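Delić Books to publish The Grallden Ferry, a new crime novel by Mateja Radonjić

19 October 2022

Delić Books is delighted to announce that it will publish The Grallden Ferry, the second novel by Mateja Radonjić, next July in hardback, ebook and audio.

Readers who fell for Radonjić's first book, Bulby, with its damp seaside town and its endlessly patient coroner's officer, will be glad to hear that Ines Harcombe is back, and that she is no better at taking a holiday than she was before. She has gone to the island of Grallden to help her aunt clear a house. On her second evening the last ferry comes in with seven passengers on its list and only six aboard, and the island's one constable, who is young and rather out of his depth, turns up at the kitchen door to ask whether she might possibly have a moment.

"I wrote most of it at my sister's table, with the radio on and people coming in and out wanting their tea," said Radonjić. "I have always loved stories where everyone knows everyone and still manages to keep a secret, and I did so want to see Ines somewhere she couldn't simply get in the car and drive home."

A signed edition of 3000 copies will be sold through independent bookshops, with cover art by the Rodotance studio, who also designed the much-admired jacket for Bulby.
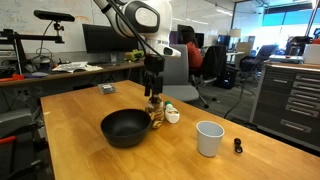 Tiger-striped glass bottle and black bowl on a wooden table.

Advance reading copies will be ready in the spring, and booksellers, librarians and reviewers are warmly invited to ask for one. Up to 188 are available, so please do get in touch early with the Delić Books publicity desk, who will also be happy to arrange interviews and library visits with the author.

ENDS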